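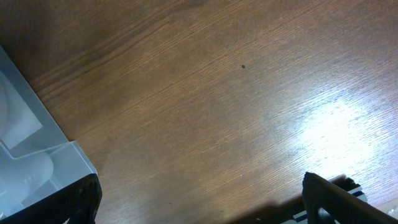
View from the wrist camera at the Curkby cell: blue container at left, gripper fingers at the lower corners.

Our second stop was the Clostadon workshop at Curkby, where Jean Leckie looks after a single-arm handling cell. The visit dealt mainly with how the wrist camera is kept in order.

The camera bracket is held by 8 screws, checked with a torque driver at the start of each week. After any finger change the camera is recalibrated from 82 stored poses. Both fingers must show in the lower part of the picture. If one has shifted, the bracket is reseated before anything else is touched.

Glare is the main nuisance. The wooden tabletop has a glossy finish, and a bright patch on the right washes out much of the grain. Leckie has tried lowering the exposure, which makes the black fingers harder to separate from their shadow. A matt mat is on order from Baudry.

The log stood at 2,996 cycles since the last finger change. Pads are inspected every five days and spares are kept at Grostedard.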